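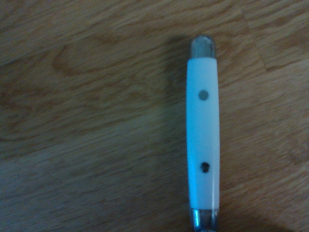 Home Inspections Kitchen Tools Archive Contact

Search this site... Go

Kitchen and small tools — July check, Stenwood
Checked by: Jenő Győri
Sheet no. 917

1. Pocketknife, white handle
Kept closed when not in use: OK
Handle scale, visible face: clean, no comment
Pins: one is much darker than the other. Please look at it with a lamp before the next check.
Storage: it must go back to drawer 26, not stay on the table.

2. Dishwasher
Rack pulled out fully: yes, for the check
Door: must be closed after unloading. An open door is at the height of the shin, and I have already one bruise from it.

3. Countertop
Glass items: the French press and the tall bottle should stand near the wall. I ask everybody to keep this also on Friday, when the kitchen is busy.
Cups: allowed on the counter, but not at the front edge.
Pitchers: lids on — OK

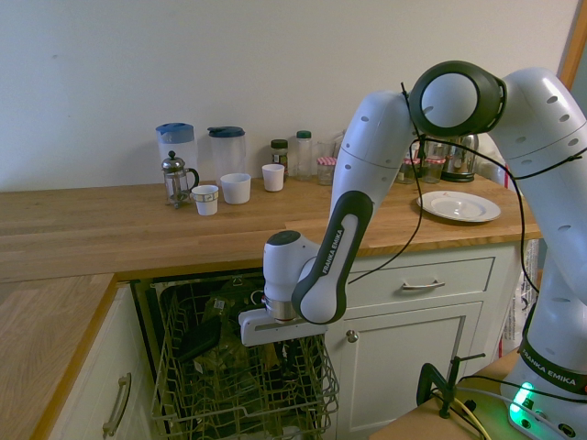

Item 3, countertop with pitchers and cups; dishwasher open.

4. Still open from the last sheet
Spare lamp for the drawer side, ordered from Drasten, not yet arrived.

Next check: same list, start at the sink.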